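Elsie Merrick, the character actress who played the switchboard operator on the spy series The Tamihana File, has died at age 93, her family said in a statement. She had been living in a retirement home for several years and had been in poor health since February.

Merrick appeared in all but two episodes of the show, usually for a minute or less. Her character, known only as Dot, connected the calls that sent the agents off on their assignments. She was never given a last name, and she left her desk just once, in the second-season episode "The Flovari Exchange," when Dot carries a coded message across town in a hatbox.

The series was never a ratings success. It was scheduled against a popular variety hour in its first year and was moved to a later slot in its second, where it lost much of the younger audience it had picked up. It was canceled before a third season could be written. Reruns on local stations brought it a following later on, and many viewers came to know Merrick from afternoon showings after school.
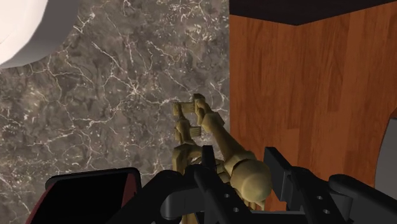 She was born on a dairy farm and took up acting after high school, when she joined a touring company as a wardrobe assistant and was asked to fill in for an actress who had quit. She stayed with the company for four years. By her own count she gave 1293 stage performances before she ever stood in front of a television camera.

Her early screen work was mostly in westerns and courtroom dramas. She played nurses, landladies, jurors and, in one week, two different widows on two different networks. The part of Dot came from a reading that lasted less than five minutes. She later told a fan newsletter that she had been sent the wrong pages and read a scene meant for the villain's secretary.

"They laughed, so I kept going," she said in that interview. "The next morning they called and told me I was the switchboard."

Merrick was paid $300 an episode in the first season. Her lines were often filmed in a single afternoon for several episodes at once, with only a change of blouse between them. She rarely met the guest stars. The show's leads recorded their half of the phone calls on other days, and Merrick worked opposite a script supervisor who read their lines from a stool off camera.

After the series ended she returned to the stage, and she had a recurring role as a judge on the legal drama Bostard and Daughter. She also did voice work, including the computer in the low-budget science fiction film Vekoment. The film played briefly in theaters and was rarely seen again until a restored print was shown at a revival house. Merrick attended that screening and answered questions afterward.

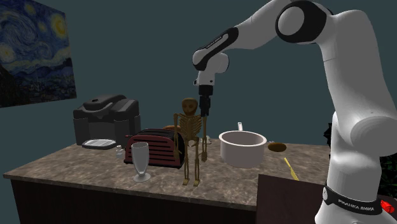 She retired from acting in her seventies but continued to answer mail from viewers. Her daughter said Merrick kept a ledger of every letter she received about The Tamihana File, with the date and the name of the sender. The last entry is number 2698.

The letters will go to a university library along with her scripts, call sheets and a small collection of photographs from the set. Also included is the headset she wore as Dot, which she was allowed to keep when production shut down — one of the few props from the series known to survive.

A complete set of the show on disc was released some years ago in an edition of 3000 copies and has been out of print for most of the time since. Merrick recorded a commentary track for "The Flovari Exchange," in which she points out that the hatbox was empty and that the wind blew it out of her hands on the first take.

She is survived by her daughter, two grandsons and a younger brother. Her husband, a set decorator she met while working on a western, died before her. A private service has been held. The family asks that fans who wish to do something in her memory buy a ticket to a play at their local theater.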